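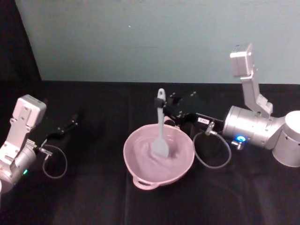 According to one reader of the Cadotville film quarterly, Gilmartin is the sort of mystery picture you put on for the detective and keep watching for the town, and plenty of people who grew up with it would agree.

Gilmartin is a feature-length detective film set in the fishing port of Nustholm, where a retired customs inspector is coaxed back to work after a ferry pilot goes missing. It runs a generous two hours and 11 minutes, and it takes its time getting anywhere, with long stretches of talk over supper and a good deal of weather.

Production

The film was shot over 64 days, mostly in and near Cadotville, whose old harbor stood in for Nustholm. Interiors were built in a former cannery up the hill – a drafty place, by all accounts, and the crew kept their coats on between takes. The studio, Parna, had first planned a smaller picture for television, but the script kept growing, and by May it had become a theatrical release with 23 speaking parts.

Reception

Early reviews were kind, if a little puzzled by the slow first hour. Audiences warmed to the inspector's dry good humor and to the lovely brass score, and the film stayed in Cadotville's only theater for 11 weeks.

Sequel

A sequel, Return to Nustholm, picks up 2 years after the first story ends. It is brisker and louder, and fans still argue fondly over which one to show a newcomer first.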